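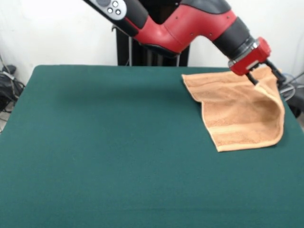
2 min read

Rudham seafront: Gekotent or the Trastness?

marlow_k
Going to Rudham for two nights in October with my mother. She can't do stairs. The Gekotent is $283 for both nights with breakfast. The Trastness costs a bit more but has an elevator. Anyone stayed at either one lately?

pinegrove12
Trastness. The Gekotent has ten steps up to the front door and no ramp that I saw. Rooms are fine, breakfast is fine, parking is a pain.

JFigueroa
There is a ramp at the Gekotent. It's on the side street, past the bins. You have to ring and wait for somebody to open up. Ask for a ground floor room at the back, the front ones get the bar noise until 12.
Josefina Figueroa

pinegrove12
Ringing a bell next to the bins in the rain isn't my idea of access.

JFigueroa
We waited a minute, maybe. The elevator at the Trastness was out both times I stayed there.

dzene_bound
Worked fine for us last spring. Small, though. One wheelchair and one person. Also the bus from Dzene stops right outside, if you're not driving.

marlow_k
We're driving. She uses a cane, no chair. Does the Trastness have walk-in showers?

dzene_bound
Ours was a tub. Call and ask before you book.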